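Udwood Public Monuments Register – data card

Version 2, maintained by Shirin Zarei
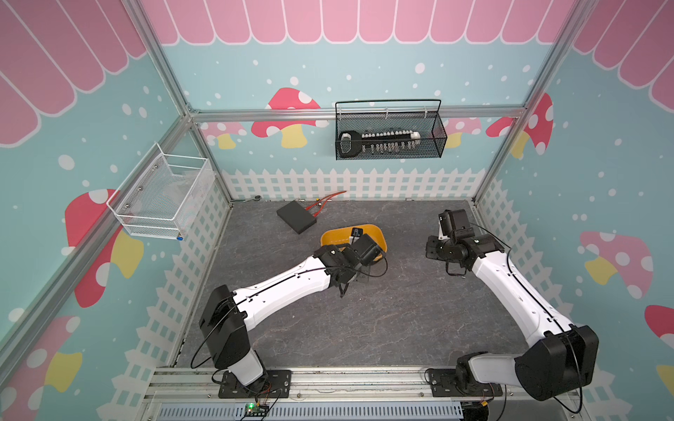
What counts as a monument in this register?

Any permanent outdoor work put up to mark a person, a group or an event, standing on ground the public can reach without paying. Plaques are included only when they are fixed to their own stone, post or wall. A plaque screwed to a house front belongs to the separate plaque list and is left out.

Contents

The register has 756 rows, one row per monument. Works made of several parts under one dedication (a ring of columns, a wall with a fountain in front) are a single row. Where two dedications share a base, there are two rows, linked by the field shared_base.

Files

monuments.csv – the main table, UTF-8, comma separated, header in the first line
inscriptions.csv – full text of inscriptions, keyed on monument_id
sources.csv – printed and archive sources, keyed on monument_id
changes.txt – corrections since version 1

Fields in monuments.csv

monument_id – integer, never reused. Gaps are rows that were merged or withdrawn.
title – the name used on the work itself. If the work carries no name, the name in the parish or town minutes.
dedication – one of: war, disaster, persecution, person, labor, civic, other
maker – sculptor or workshop. Blank means unknown. "Unsigned" means the work was checked and no signature was found.
material_main – the material of the largest part
material_other – semicolon separated
year_commissioned, year_unveiled – four digits or blank
moved – 0 or 1
water_or_flame – 0, 1 or 2. Code 1 is running water, 2 is a gas flame. Works that have both are coded 2 and the water is listed in notes.
condition – good, fair, poor, lost
shared_base – monument_id of the other work, or blank
notes – free text

How the rows were made

Version 1 was typed from the Daneshvar card index, which covers the older districts up to the river. The cards were written by several hands and do not agree on terms. "Bronze" on a card can mean bronze, brass or painted iron. Each material was checked on site before it went into the table, except for works now coded as lost, where the card wording is kept and marked "card" in notes.

Version 2 adds the Pemus quarter and the cemetery road. These were surveyed on foot with a paper form, then entered twice by different people and compared. Differences were settled by a second visit.

Coordinates are not published. Small bronze parts have been stolen from remote sites, and the parishes asked for street names only. These are in notes when known.

Known problems

Year of unveiling is weak. Newspapers often reported the planned ceremony and not the one that took place. For 40 rows the sources give different years – the earlier one is in the table and the other is in sources.csv.

The dedication field takes one value. A stone to miners killed underground could be disaster or labor. The rule was to follow the first noun of the inscription, and this gives odd results for the older works.

Names of the dead are copied as cut, including spelling errors. Do not use inscriptions.csv as a list of persons without checking it against the burial books.

Condition was judged by eye from the ground. Nothing was climbed or tested. A flame that was out at the time of the visit is still coded 2 if the burner is in place.

Disputes over siting or wording are not coded. Where a source mentions one, the reference is in sources.csv with type set to "dispute". No summary is given.

Loading

The files open in any spreadsheet. Set monument_id to text on import or leading zeros in the older numbers will be dropped and the join to inscriptions.csv will fail. Line breaks inside inscriptions are stored as a vertical bar.

The Flindix viewer reads monuments.csv directly but ignores shared_base, so linked works appear as unrelated entries.

License and use

The table may be copied and changed with credit to the Udwood register. Inscriptions are given as found. Text still under copyright, mostly poems on the newer works, is cut to the first line and marked "short" in notes.

Corrections

Send the monument_id, the field, the value you think is right and where you found it. A photo of the stone is enough for spelling. Changes of maker or year need a printed or archive source. Corrections are read in March and entered together, with one line each in changes.txt.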